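Pultness Open to return in February with larger qualifying draw

8/11/23

The Pultness Tennis Association has confirmed that the Pultness Open, its indoor hard-court tournament, will return in February with an enlarged qualifying draw, a new doubles format and a revised wild card policy. Entries for both singles events are now open to registered players.

The main draw will again be played on the three show courts at the Brasier Centre. Qualifying matches will move to the neighbouring Yurt, the covered hall which was resurfaced over the summer and which now meets the Association's requirements for competitive play. Seating in the Yurt is limited to 290, and spectators holding a ground pass will be admitted in order of arrival.

Marcelino Cifuentes, Tournament Director, said: "Last season we turned away a good many players who had every right to expect a place in qualifying. The extra courts allow us to put that right. We also hope that local players will see the event as one they can enter, and I would encourage club coaches to put names forward early."

Under the revised policy, three wild cards in each singles draw will be kept for players aged 18 or under who train at a club within the county. Two further wild cards will go to the winners of the Association's winter play-offs. Applications must be made by the player's club, in writing, and the decision of the selection panel will be final.

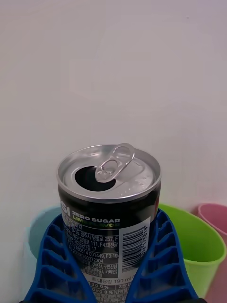
Issue 50 | Page 3

Doubles matches will be played as two sets with a deciding tie-break to ten points. The Association tried the format at two smaller events this year and received a favourable response from players, although a number of those taking part asked for a longer interval between singles and doubles on the same day. The order of play has been changed to allow for this, and no player will be called for a second match within 90 minutes of finishing the first.

Begoñe Cordero, who won the women's singles at the last Pultness Open, has confirmed that she will defend her title. She has been absent from competition since the spring with a wrist injury and resumed full training last month.

"Pultness was my first title indoors and I am very pleased to be going back," she said. "I have had to be patient with the wrist. I am serving normally again, and there are smaller events before February where I can find out how the rest of my game is holding up."

The men's champion, Aurelio Palacios, has also entered. Aníbal Guzmán, the losing finalist, will not take part owing to a commitment overseas.

Line calls on the show courts will be supported by the Markix review system for the first time. Each player will be allowed three unsuccessful challenges per set, with one more in the event of a tie-break. Matches in the Yurt will be called by line judges throughout — the Association will consider extending the system once the tournament is over.

A total of 500 tickets for finals day will be released to member clubs ahead of general sale. Clubs should apply through their secretary, stating the number of adult and junior places required. Any tickets not taken up will be returned to the box office.

Notes to editors

Requests for accreditation and player interviews should be addressed to Julián Cordero, Press Officer, Pultness Tennis Association. The full entry conditions are available from the tournament office on request.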